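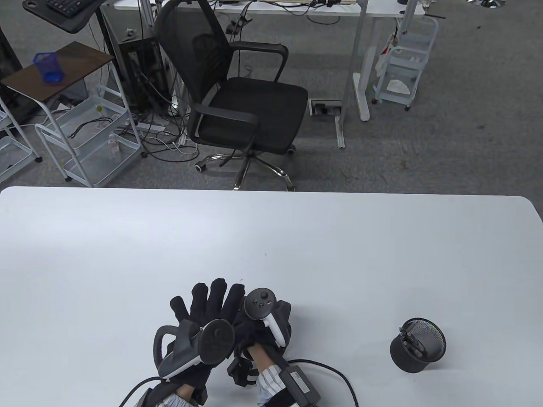 How many examples does a learning system need before it can handle a simple tabletop job? More than you'd like, and how many depends mostly on how different they are from each other.

I've been giving that answer for a while now, usually to someone who was hoping for a number. We did have a number once. In January our little group at Morico set out to record 658 demonstrations of one task, picking up a small cup and standing it upright, and I was very proud of the spreadsheet. Then Solène Marty sat down and watched a stack of them in a row and told me they all looked like the same one (she was being kind, I think). Same reach, same angle, same person having the same afternoon.

So here's my opinion, for what it's worth: we should stop bragging about how big our collections are. I'd take 10 good examples where the cup starts in odd places over a whole morning of perfect copies. I'd keep the fumbles too! If your fingers slip and you recover, that recovery is gold, and most people's first instinct is to delete it and start over.

Gilles Deschamps disagrees with me on this, loudly, usually over lunch. He says a learner fed on fumbles learns to fumble, and that you need a big, boring, clean base before you get fancy. He's got a point – I've seen a model from our Prillier batch hover over a cup as if it were thinking about its taxes. But I'd still rather sort the messy ones into their own pile and decide later than never have them at all.

The other thing I'd change is the hours. Wearing gloves with controllers strapped on is tiring, and tired people get lazy in a very regular way. After three or four long sessions you can see it in the recordings, every motion a bit shorter and flatter. Shorter shifts, more people, left-handers especially. Masson, the next batch, is going to be run that way if I get my say, and Gilles can have his clean base in the mornings.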